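Cahier d'atelier cuisine, janvier, 16 h

Bon, deuxième essai des petits pains vapeur ! J'ai repris la pâte de la dernière fois mais avec 200 g de farine seulement, et j'ai laissé pousser 60 minutes près du radiateur (Ewurabena trouvait que c'était trop court la première fois, elle avait raison). Pâte bien plus souple, presque agréable à travailler – sauf le bord du disque, que j'étale encore trop épais. À refaire plus fin, le centre un peu plus gras que le tour.

Pour le pliage, Isla m'a remontré le geste : le pouce ne bouge pas, c'est l'autre main qui tourne. Farce à 30 g par pain, pas plus, sinon ça déborde au moment de fermer et je m'énerve. Panier fermé, feu moyen, et 2 minutes de repos avant de soulever le couvercle.

J'en ai dressé un tout seul sur la grande assiette beige à liseré noir, pour voir ce que ça donne au service. 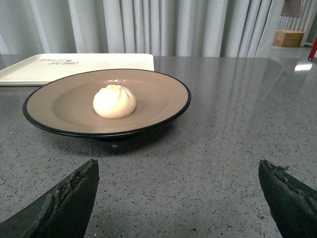 Essai 2, plis réunis en petit nœud torsadé sur le dessus.

Le nœud me plaît bien, je garde ! L'assiette par contre est trop grande pour un seul pain, il en faudrait trois ou une plus petite. Demander à Isla si elle a encore les bols Moffat.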